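Irnine College: A History
Frequently asked questions

Page last updated Feb 13, 2021

The questions below are the ones that arrive most often. A few have been made politer in the editing.

What is the book, and does it exist yet?

It is a history of Irnine College from its beginnings as a set of evening lectures above a corn merchant's to its absorption into the university. It runs to 21 chapters, and it does exist, in the sense that all of them have been written and most have been read by somebody other than the person who wrote them. The first volume is with the printer. The second is with Cleiton Falcão, who is still revising it and would like people to stop asking him in the library.

Who wrote it?

Tímea Farkas wrote the first volume, which goes as far as the move to Grellisska Road. Cleiton Falcão took over from there. They share a bibliography and disagree about the value of the third principal, so readers of both volumes will find him a visionary in chapter nine and a nuisance in chapter twelve. We considered smoothing this over and decided that he was probably both.

When was the college founded?

You would think this was an easy one. The college crest gives one year, the foundation stone gives a later one, and the charter was sealed later still, after a long quarrel over who should pay for the sealing. The crest was designed by a former student who was fond of round numbers. We have gone with the date of the first lecture for which we have a newspaper report. It was on the subject of drainage and was described as "well attended, considering".

Why was there a religious test for staff, and when did it go?

The Zwahlen bequest, which paid for the first proper building, came with the condition that every lecturer be "of sound Protestant principles". Old Mr Zwahlen had made his money in rope and had firm views on most things. The condition was observed strictly for a generation and loosely for another, after which candidates were simply asked whether they had any objection to it. Few did, what with the salary being on the table at the time. It was formally dropped when the college wanted to appoint a Catholic chemist and found it couldn't get anyone else to go near the laboratory.

Is it true that the foundation stone was laid twice?

Yes. The first stone was laid with a silver trowel, a brass band and a speech of great length, and was then discovered to be on land belonging to the brewery next door. The second was laid some weeks later with no band. Both survive. The first is still in the brewery yard, or what used to be the brewery yard, and people park against it.

What happened to the silver trowel?

We get asked this more than anything about teaching or scholarship. It was given to the bishop, who gave it to his nephew, who emigrated. If you have it, please write to us. We won't be cross.

When were women admitted?

Earlier than the official account says and later than the college liked to boast. Women attended the evening lectures from the start, usually unrecorded, and the clerk's habit of noting "21 gentlemen and others" has given Tímea a good deal of trouble. They could sit examinations some time before they could collect the certificates. The first woman to be handed hers in public had already been teaching at the college for eight years, and had marked that year's papers.

Did students really keep a donkey in the bell tower?

There is no evidence for the donkey. There is a bill for hay. Cleiton has given the matter a footnote, and it is one of the longer ones in the book.
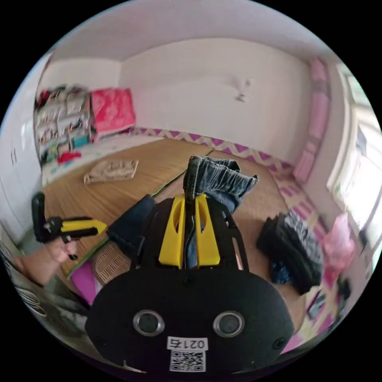
What sources did you use?

The college papers fill 60 boxes, which were kept for many years in the boiler house and still smell faintly of it. They include the principals' letter books, the fee ledgers, a nearly full run of the student magazine, and the correspondence over the sealing of the charter, which takes up four boxes on its own and repays nobody's attention. Beyond that we relied on local newspapers, parish records and the Brutano papers, lent by the family of the second principal's wife. She kept a diary, wrote clearly and disliked almost everyone. Historians should be so lucky more often.

Can I look at the papers myself?

Yes, by appointment. Please say which years interest you - "anything about my grandfather" is difficult to fetch. Pencils only, no bags at the desk, and no sandwiches, a rule we had believed to be understood.

My grandfather was a student. Will he be in it?

Possibly. The index lists everyone named in the text, but the book isn't a register, and most people who went through Irnine did so quietly, paid their fees and left no trace beyond a signature. If he was fined for something, our chances improve. The fines book is excellent.

I have letters and photographs. Do you want them?

Very much. It is too late for the first volume, but the second can still take additions until the end of July. Please send copies in the first instance and write on the back who is in the photograph, even if it is obvious to you. We have a whole folder of confident-looking men in gowns and can put a name to hardly any of them.

I found a mistake in the sample chapter. Whom should I tell?

Us, please, and with a source if you have one. We have already heard about the spelling of the boathouse. We have heard about it from both sides.

How do I order a copy?

By post or from the college bookshop. The print run is 1,000, which the printer thought ambitious, and those who put their names down early will be served first. The two volumes are sold separately, so it is quite possible to buy only the one in which your relation comes out well.

Will there be a book launch?

There will be something, in the old lecture room, when it can be arranged. Both authors will speak briefly. Tímea has agreed to this and Cleiton has been told.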